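## Da bancada da Jovara

Queridos leitores, a primavera trouxe-nos uma encomenda bonita: a pequena coleção Hattar, que a Flora Tennant anda a desenhar desde o inverno e que chega à loja em junho. São anéis e brincos em prata reciclada, com uma granada miúda cravada à mão, e (confesso!) já escolhi o meu par.

A Flora gosta de partir do metal e só depois ir à procura da pedra, o que às vezes nos deixa a todos à espera, mas o resultado tem uma leveza que eu não via desde os primeiros brincos Bonel. O anel maior leva 40 horas de trabalho, quase todas de lima e lixa, e custa 2.395 euros; os brincos mais simples ficam em 68 euros, já com a caixinha de linho.

Quem tiver em casa peças antigas da avó, daquelas que ninguém usa mas que ninguém tem coragem de vender, pode trazê-las ao Ayodele Wike, que as avalia com toda a calma e diz se dá para refundir ou se vale mais a pena só mudar o fecho.

O quadro branco, visto de dois lados:
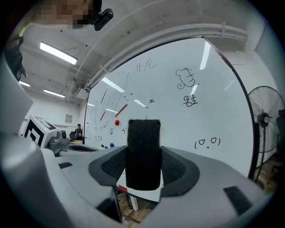
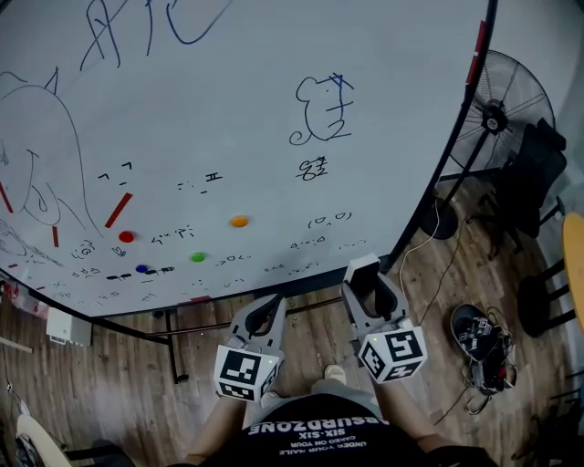

## Limpeza de prata

Até ao fim de junho, a limpeza é oferecida a quem comprou connosco. Tragam as peças num saquinho de pano, cada uma no seu, e perguntem pela Morag Sutherland ao balcão.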